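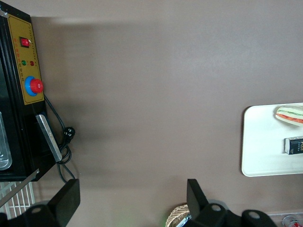

Growth of Green Algae in Pond Water Under Different Amounts of Light

Triin Petrauskas and Guido Zanetti
Biology 2, Wokdale
Nov 17, 2021

Background

Green algae are simple organisms that make their own food by photosynthesis. They live in ponds, lakes, wet soil and the sea. Some are single cells and some form threads or round colonies. Unlike plants, they have no true roots, stems or leaves. Their green color comes from chlorophyll a and b, and they store food as starch.

The two kinds we expected to find in our water were Chlamydomonas and Spirogyra. Chlamydomonas is a single cell with two flagella and one cup-shaped chloroplast. It has an eyespot that helps it swim toward light. Spirogyra grows as a thread of cells joined end to end, and each cell has one or more chloroplasts in the shape of a spiral ribbon.

Question

Does pond water kept in brighter light turn green faster than pond water kept in shade?

Method

Water was taken from the shallow end of Stestamlow pond and passed through a coarse mesh to take out leaves and insects. We mixed it in one bucket and poured it into 18 glass jars of the same size. Each jar got the same small amount of liquid plant food and was covered with a loose lid.

Six jars went on the window shelf, six on the back bench, and six in a cupboard with the door shut. The jars were swirled once each school day. After two weeks we put a drop from each jar on a counting slide and counted the green cells in the grid. Ieva Kairys checked our counts on three of the jars. Spirogyra threads were noted but not counted, as the threads break and the number of cells in a drop then depends on luck.

Results

The window jars were clearly green by the end of the first week. The bench jars were pale green by the end of the second. The cupboard jars never turned green, and a brown layer settled at the bottom.

The highest count in a window jar was 80 cells per grid. The highest on the bench was 31, and no cupboard jar had more than 4. Most of the cells were round or oval. Some had flagella and were moving, and we called these Chlamydomonas. Spirogyra was found in two window jars.

Discussion

The results fit the idea that light limits growth when there is enough food in the water. The cupboard cells had no light to make sugar and probably used up their starch.

Temperature was not controlled. The window shelf is above a heater, so those jars may have been warmer than the others. Prys Gwynne suggested using one lamp at different distances, and we would like to try this in February. We would also count every two days instead of only at the end, to get a growth curve.

Thanks to Ms. Rebane for the counting slides.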